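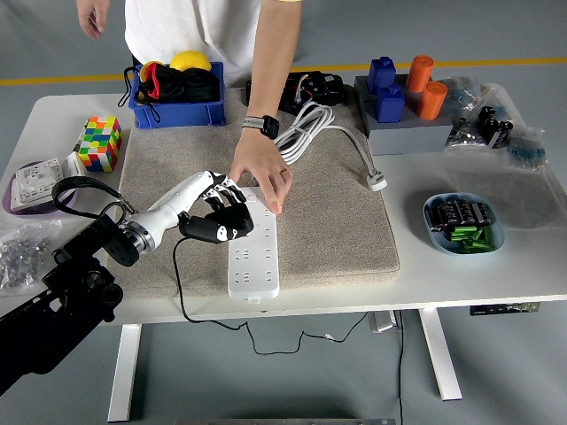 **Figure 2.** Power strip on the felt mat, with its cord coiled at the rear and the blue bin behind.

### 3.2 Table layout and order of work

The Bramside table was set up for small electrical items and loose household things. A large felt mat covered the middle of the white tabletop and marked the work area. Items kept off the mat were treated as stored. Items on it were treated as in use, even when no one was handling them.

We chose the power strip as the main item because it is awkward for its size. It is long and stiff, but its cord is neither, and the two have to be placed together. In Figure 2 the strip lies diagonally and its lower end reaches past the front of the mat onto the bare table. Under our rules this counts as partly placed. Aitken and Yilma first scored such cases differently, and the rule was rewritten after they compared notes in February: an item is placed only when its whole body is on the mat. Cords are left out of the rule, as a plug that drifts toward the edge does not get in the way of the next step.

Each session had 7 steps and a limit of 60 minutes. The steps were written on a card in everyday words ("straighten the strip," "coil the cord") with no drawings. Ngô wrote the cards, and El Ouafi checked them against the item list for the Pirley table, where the same wording had caused trouble with the word "adapter."

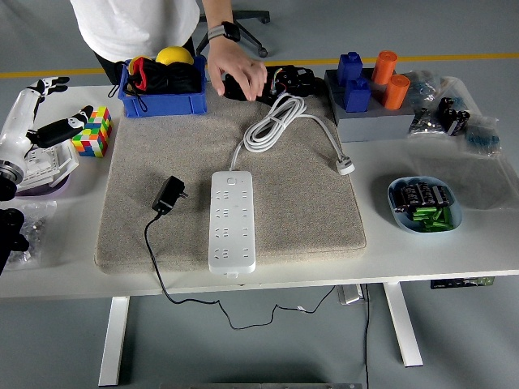

Small parts were a separate problem. Screws and similar pieces go missing easily on a pale surface, so the instructions allowed them to stay bagged until a step called for them. Clear bags were preferred to boxes, though they slide and are easily pushed under other things. Soft items were assigned to a bin and did not have to be folded. We did not score the order inside the bin.

Two coders marked the position of every listed item at the end of each step, which gave 3000 position records across both tables. Paulauskas settled the cases where they disagreed. Most of these concerned cords, mainly whether a loose loop should be called coiled. We kept "coiled" for a cord with at least 2 full turns and used "gathered" for anything less.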